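Media and Entertainment Writing – Unit 4 handout
Celebrity news: what is reported, what is repeated

Tutor: Arturo Tedesco
Please bring this handout to the workshop with your marked-up copy of the Caruso article.

1. The case for this week

All of you have read the three versions of the story about the singer Noemi Galli and the actor Lino Zuccaro. The first version, in the Caruso entertainment pages, had 17 sentences. In only two of them is a source named. The second and third versions were written from the first one, and by then the word "reportedly" had disappeared. A dinner became a relationship, and in the third version the relationship was already finished.

No new interview was done between the first and the third. Keep this in mind when we speak of "developing" a story.

2. Terms you need

Primary source: a person who was present, or a document such as a court filing or a contract.
Close source: a person without a name who is said to know the star. In our course you may use one only if a second person confirms the same fact.
Rewrite: an article made out of another article. It must name the first publisher in the opening two paragraphs.
Peg: the reason why the story runs now. A film premiere is a peg. A star's birthday is a weak peg, but it is used very often.

3. Headlines and colour words

Look again at the verbs. "Slams", "breaks silence" and "stuns" are the favourites of this kind of writing. Marisa Parisi, the agent of Galli, answered one question by email, and the headline said that she "hit back". In her email she wrote: "We have no comment on private dinners." I do not find any hitting there.

In the margin of your copy, write a neutral verb beside each coloured one. If the headline becomes boring after this, perhaps the story was also thin – this is a useful thing to learn before you send it to an editor.

4. Numbers

The article says that 3,000 fans waited outside the Grirkholm theatre. The theatre's own notice gave 2,000 as the limit for the forecourt. We cannot know who is right, but the writer had to mention both figures, or at least say where the first one came from.
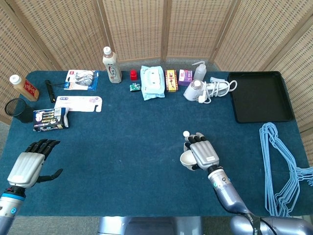

Robotic hands over a felt-covered table, with a woven screen behind.

5. Exercise

Write a news item of 100 words on the premiere of the film Justa. Use the fact sheet from Widad Abu Hammour, who teaches the other group. Name your source for every claim about a private person. Do not use the word "fans" as the subject of a sentence.

Then exchange with a neighbour and underline each claim that has no source. Rewrite once only.

6. Reading for the next unit

Trisel style guide, the section on courts and allegations. We will discuss the difference between "accused", "charged" and "convicted", so please look up all three in a dictionary of law and note the page. Items are due by the end of September.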